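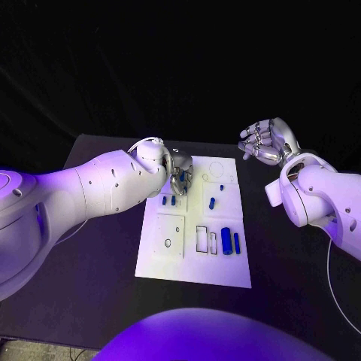
Zudus T25 table lamp: bench review

The T25 is a dimmable LED table lamp with a white and a colour mode, sold by Zudus as a desk and ambient light. The unit reviewed was bought at full retail price from the Sorrentino shop in Andville and used daily from April onwards.

Construction

The base is cast metal with a rubber foot ring. The stem is a single steel tube with no joints, so the height is fixed. The head tilts on a friction hinge and held its angle throughout the test, though the hinge creaks at the upper end of its travel. The mains lead leaves the base at the rear and is long enough for a normal desk but short for a sideboard. There is no inline switch.

All controls are on the base: one rotary knob for brightness, and one push button that steps through the modes. The knob has no end stops. At first this is confusing, as the only sign that minimum has been reached is that the light stops changing.

White mode

Three white settings are provided. Readings were taken with a handheld meter on the desk surface directly under the head, with the room dark and the lamp given 25 minutes to settle.

Warm: 640 lux
Neutral: 809 lux
Cool: 790 lux

Neutral is the most useful of the three for reading. The warm setting has a faint green cast against white paper, visible when a filament bulb is lit next to it. The pool of light is even at the centre and falls away quickly -- an A3 sheet is covered, a full drawing board is not.

Dimming is smooth down to a low level, then drops in one clear step to off. No flicker was seen by eye at any setting.

Colour mode

Red, green and blue are strong. The mixed colours are less accurate. Amber leans to yellow, and the violet is closer to purple than the swatch on the box suggests. Colour mode is also much dimmer than white mode and should be treated as background lighting only.

The lamp does not remember its last colour when unplugged. It returns to neutral white at full brightness, and anyone using it on a timer socket should bear this in mind.

Heat and noise

The head becomes warm to the touch after an evening's use. The power supply gives a slight hum below half brightness, audible at 2 metres in a quiet room.

Compared with the Testmont Arc

The Arc costs a little more and has a jointed arm, which makes it the better lamp for close work. Its colour mode is weaker and its base takes up more of the desk. For a fixed position on a bedside table or shelf, the Zudus is the tidier choice.

Spares

The LED board cannot be replaced by the owner. The knob, foot ring and power supply are listed as spare parts.

Reviewed May 28, 2025. Recommended for general use, with reservations about the hum.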